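Home | Notices | Swap Shelf | Back Issues | Contact

Jan 25, 2020
By Dragica Tomić

The Bathroom Bench Amnesty

Every January the Plendale household column is expected to say something improving, and every January I put it off until the summer fruit has gone soft. This year's subject was chosen for me by a reader in Gastside, who wrote to ask how many things a person may reasonably keep beside a bathroom sink. She had 106. She had written them all down, including eleven hair ties and a spanner.

I put the question to Spyros Nikolovski, who has fitted bathrooms for longer than he likes to say, and he gave me his usual answer: more drawers. Spyros would put drawers in a boat. Nataša Spahić prefers what she calls the amnesty. Everything comes off the bench and goes in a tub on the floor, and for a week you only put back what you went looking for. Her own bench came back with a soap dish and a pair of tweezers. She has been unbearable ever since.

You don't have to go that far. A mug for the toothpaste is perfectly respectable, and I'll even defend a few fake flowers, given that mine have outlived two real ferns and a marriage. A towel can hang from one end of the bar without anybody writing in.

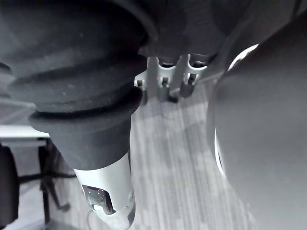
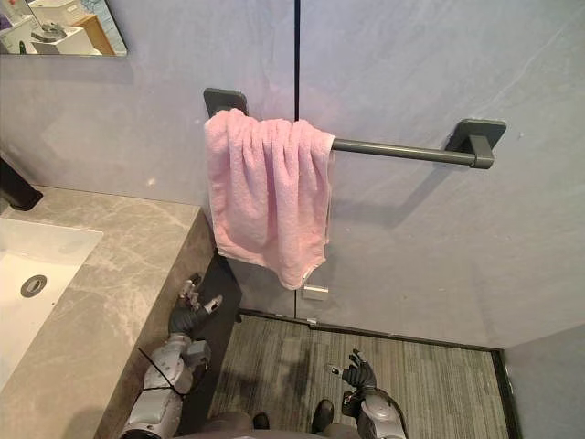
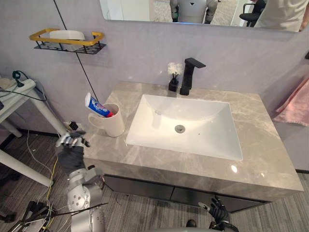

What to do with the tub

The tub is where it gets ugly. Mine held sunscreen from a previous government, the good scissors (accused and cleared), and enough hotel shampoo to wash a horse. Edin Vlachou suggests sorting it on a towel in the hallway, where the family will step over it and complain, so you'll get through it quicker. I tried this. The family simply used the other door.

Half-used bottles of the same thing can be tipped together if they really are the same thing. Check the label in decent light. Medicines go back to the chemist, not down the sink. Unopened toiletries can go to the swap shelf at the Nondville hall, which has room again now that the 238 jam jars have found a home.

My Gastside correspondent has since written to say she is down to almost 100. The spanner stays, as the tap needs it.

Next issue: Tsutomu Nakajima on linen cupboards, and whether a fitted sheet can be folded by one adult without language.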